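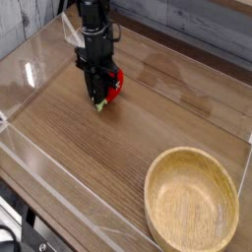

The Brunton table kit from Brurnmont is a small work cell for schools, workshops and people who want to learn picking and placing at home. It comes with one arm, one parallel gripper, a set of clear acrylic walls and the software, which is called Briria. We had it in our shop for 31 days. Most of that time we gave it the same kind of work: take a soft thing from the table and bring it to a bowl. A plush strawberry like the one between the two black fingers is a good first object, as it forgives a grip that is too strong. The low walls keep objects on the table when a grip fails, and you can still look at the work from every side.

Gallery
November 2023, by the Stullier workshop desk

First impressions
Assembly took us one afternoon. The manual has 11 steps and the drawings are clear, but step 2 should say more plainly which side of the base is the front. The walls show every fingerprint, so keep a soft cloth near.

Grip settings
Briria lets you set the closing force by hand or choose a ready profile. For plush and foam we stayed with the profile "soft" and changed only the speed. I would like to have a bigger stop button on the screen.

Room to work
The gripper is over the table with the bowl still empty, and the green block is lying close to the wrist. When you put objects this near to each other, plan the path of the wrist as well as the path of the fingers.

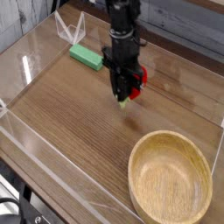 Price and what is included
The kit costs 800 dollars with the arm, gripper, walls and one year of Briria. Bowls and soft objects are not in the box. Brurnmont told us that a second set of fingers, a narrower one, will be on sale in December. We will add pictures when we have it.

Related items
- Brunton table kit: spare parts list
- Briria: how to save your own grip profile
- Cleaning acrylic walls without scratches

Contact | © 2023 Stullier | Back to top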